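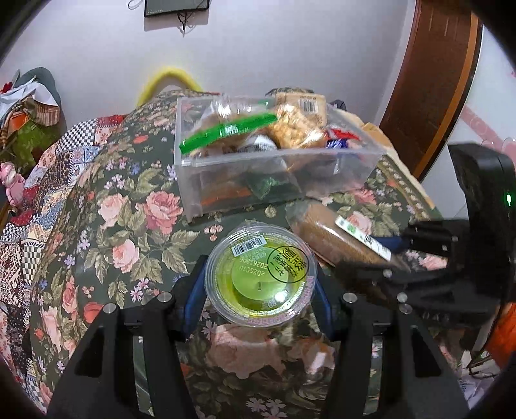 The snack table at the Harance guest room

Welcome to my small gallery. I rent one room on the second floor of the Harance building, and friends who stay a night always find something to eat on the table. In March I began to keep the snacks in order, and this page is about the things in that corner of the room. Updated 2026-05-29.

The jelly cup
Small, round and very bright, a yellow-green color that I like a lot. The cup is clear plastic, and the lid is printed with 2026.10, so there is no hurry to eat it. There is also a round stamp with Japanese characters. I buy such cups at Delon, the little import shop near the station.

The snack box
A clear box is best for me, as I forget everything I cannot see. Golden crackers are in it now, and a bag with a green zipper strip, which closes well and can be used again. The dark green packet went to the lower part – small things always go down there.

Next to the box
What does not fit stays outside: the blue and red wrapped snacks, and the brown bag with the white and green label. When the box has space again, they move in.

The tablecloth
Big pink roses on dark green, with small lilac flowers between them. I found it at the Fellitz flea market, and it is 67 inches long. My sister says it is too much. I think a table for guests can be a little too much.

The quilt
Checkerboard, flowers and blue tile patterns, all together in one patchwork. It hangs down at the side of the table, and in winter it goes over the knees.

The pile on the left
Fabric and clothes in red, green and white prints, with the dark gray cushion on top. I plan to sort it in about 10 days – the snacks came first.

Next gallery: the kitchen shelf
Back to all rooms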